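This site uses cookies to remember your settings and count visits. By staying on the page you agree to our cookie policy. Accept | Read more

Learning to bake rye, one brick at a time

6 Dec 2021

I have a rye starter and I am completely smitten with it. It lives in a jam jar on top of the fridge, it smells like green apples and wet cardboard, and it has made me happier this year than most things I paid real money for.

It started in May, when my neighbor Pylyp Lytvynenko handed me half a loaf over the fence, wrapped in a dish towel. I'd eaten rye bread before, the soft tan kind with caraway that comes sliced in a bag, and I thought I knew what I was getting. I did not! This was nearly black, so dense it made a thud on the counter, and sour in a way that made my jaw tingle. I ate two slices standing up with cold butter and salt, and then I went back outside to ask him how he made it.

His recipe was four lines on the back of an envelope. Rye flour, water, salt, a spoonful of starter. No times, no temperatures, and for the kneading he just wrote "no." I asked him how long to leave it and he said until it's ready.

So my first loaf was a brick, and so was my second. The third had a cave running under the top crust big enough to park a toy car in, with a layer of gray paste underneath. I ate all of them, toasted within an inch of their lives (thin slices, lots of butter, it covers a great deal).

What I had to get into my head is that rye is a different animal from wheat. I'd made plenty of white loaves and I kept waiting for the dough to turn smooth and stretchy, and rye dough simply doesn't. It's clay. You mix it with a wet spoon, you scrape it into a greased tin, you smooth the top with wet fingers, and you walk away. If you try to knead it you'll end up wearing it. I washed the same sweater three times before I believed this.

The other thing is the sourness, which I'd taken for flavor and nothing more. Rye flour is full of enzymes that chew up the starch while the loaf bakes, and the acid from the starter slows them down. My gummy loaves were made with a starter that was young and sleepy. Once I began feeding it the night before and again in the morning, the crumb changed completely. I was so excited when I cut into that first good one that I called my sister and made her listen to me tap on the crust.

My loaf now uses 500 grams of whole rye flour, all in, counting what's in the starter. I mix it after breakfast, let it sit in the tin until little pinholes show up across the top – that's the sign, and Pylyp was right, you do just wait for it – and then it goes into a very hot oven that I turn down after the first fifteen minutes. It bakes for a good hour after that.
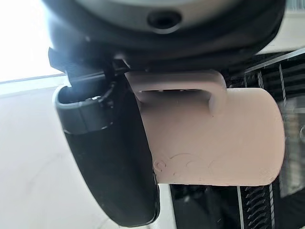 And then you have to leave it alone. I know, I know. I've read that about every bread in the world and ignored it every time, but with rye it's serious. Cut it warm and the knife drags a smear of goo through the middle and you'll think you've failed. Wrap it in a cloth, leave it until the next day, and the inside sets into something you can slice as thin as a cracker. Day three is my favorite. By then the sourness has rounded out and it tastes a little like molasses, though there's none in it.

I've been playing with extras too. Sunflower seeds are wonderful, especially if you toast them first. Cracked rye soaked overnight in hot water gives you chewy little bits all the way through. I tried cocoa once for the color and wouldn't again. A friend from work, Valentin Gilbert, swears by adding a slice of the old loaf, soaked and mashed, to the new dough, and I was doubtful right up until I tasted it. It's the best thing I've learned since the wet spoon! The bread keeps longer and has a deeper, almost roasted taste, and you get to use up the heel that's been rolling around in the bread box.

As for what to put on it: smoked fish, obviously. Egg salad with too much dill. Cream cheese and a sharp pickle. My current lunch is butter, sliced radish and flaky salt, and I've had it four days running with no plans to stop. It's also very good with plum jam and a strong cup of tea late at night – try it that way if you think you don't like sour bread.

I took a loaf back over the fence last week. Pylyp turned it over, knocked on the bottom, sniffed it, and told me it could use more salt. I put in another half teaspoon this morning and the tin is on the counter now, with the first few pinholes just starting to open along one side.

Get new posts by email. Enter your address to join the newsletter. Unsubscribe at any time.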